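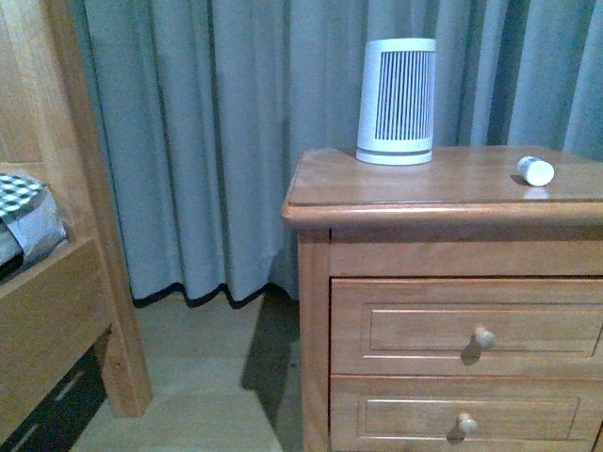
A bedside table with a small appliance on top, next to a bed and a long curtain.

Livwood renters to get new rules on bedroom appliances

Tenants in Livwood will be able to ask for a free wiring check before winter under a program the town council approved in a 3-hour meeting this month. The program starts in October and covers apartments and rented houses built with older electrical systems.

The town has set aside money for 4000 homes. Checks will be carried out by Hernutden, an electrical contractor that already looks after the town's schools and library. Landlords do not have to pay for the visit, but they will have to pay for any repairs that come out of it.

The council took up the issue after 14 electrical fires were reported in rented homes last winter. None was fatal. The fire department told the council that most of them began in bedrooms, and that the usual cause was an extension cord carrying more than it was made for.

Many older bedrooms in Livwood have a single outlet, often on the wall farthest from the bed. People run a cord along the floor and plug in a lamp, a phone charger and whatever else they need at night. In cold months that can include a space heater.

The fire department's advice is that a heater should be plugged straight into the wall and kept 3 feet from bedding, curtains and clothes. It should stand on a hard, level floor and be turned off when people go to sleep. Air purifiers and fans use far less power, but the department still asks people to keep cloth away from the vents and to look over the cord for damage before the season starts.

Under the new rules, a landlord who is told that a bedroom outlet is loose, cracked or warm to the touch must have it fixed within 14 days. Until now the town had no deadline for that kind of repair. A landlord who misses the deadline twice can lose the rental license for the property.

Property owners had asked for a longer period, saying electricians are hard to book in the fall. The council turned that down but agreed to let owners apply for one extension if they can show that a visit has been scheduled.

The rules also cover new work. Any bedroom that is rewired must have at least 2 outlets, and one of them must be on the same wall as the bed or the wall next to it. Bedrooms that are not being rewired can stay as they are.

Tenants can sign up through Obi, the town's online service desk, or at the front counter in town hall. They will be asked for their address, the year the building went up if they know it, and a time when an adult will be home. Permission from the landlord is not needed for the check. A copy of the report goes to both sides.

Homes in the Boltora neighborhood, where most of the rental buildings are more than 50 years old, will be visited first. The rest of the town will follow from January. Sign-up opens at 8 a.m. on the first day of the program.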